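Two council members swap seats on the Gestbridge parks vote, and the budget survives

I went into the Gestbridge town hall expecting to be home for dinner, and I got out a little before midnight with half a granola bar in my coat pocket. So bear with me if this runs on a bit!

The short version is that Cúc Lưu is no longer council president. She stepped down from the chair at the October meeting, right after the roll call, and Toàn Ông was voted in to replace her, 11 to 2. She keeps her seat and she keeps her vote. She just won't be running the meetings anymore, or picking who sits on what, and if you've followed this council at all you know the second part matters more than the first.

Lưu didn't give much of a reason. She read a statement that took less time than the pledge, thanked the clerk's office, and moved down to the end of the dais. I caught her in the hallway during the break and asked if the fight over the Zalero bus contract had anything to do with it. She said she'd had a long year and wanted to get back to her own ward. I asked again, a little differently, and got the same answer with a smile.

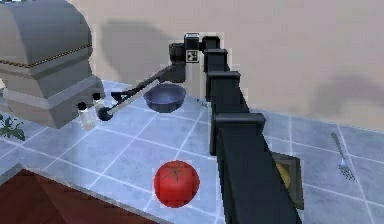 Siebe Verbeke doesn't buy it, and told me so before I'd even finished the question. You don't hand over the gavel in the middle of budget season if you still have the votes to keep it, was the gist, and Lưu had been losing people ever since the contract got pulled from the summer agenda without a hearing. Verbeke was one of the two no votes on Ông, by the way, and would have liked the whole thing put off until after the budget was done.

The other no was Édgar Henao, who said he has nothing against Ông personally but thinks the president ought to come from the south side for once. That got some applause from the back rows, and a couple of groans too.

Ông's first move was to reopen the bus contract. There will be a public hearing next month, with a sign-up sheet at the clerk's window, and speakers get five minutes each – up from the usual three. He also put Vinh Khổng in charge of the finance panel, which surprised me, as those two spent most of last winter arguing about the Mạc Street garage. 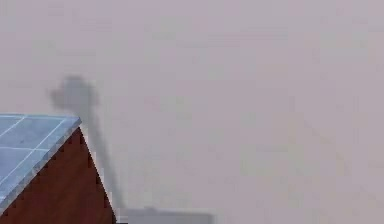 The budget did pass, late, and with one change I want to flag for anybody who uses the old Stokance Library. The repair money for the building was split in half, so the wiring gets done this fiscal year and everything else waits. Khổng wanted the roof done first. I keep thinking about how simple a roof looks when it's just a sloping blue face with thin white lines dividing it into squares, and then you read the Stokance file and it's 13 pages of flashing and gutters. The roof money comes back up in the spring, and Khổng says he'll ask for all of it.

I'll be at the bus hearing, probably on the left side near the radiator. If you live along the Zalero route and you're planning to speak, drop me a line beforehand – I'd love to hear what you're going to say, and I'll bring more than a granola bar this time.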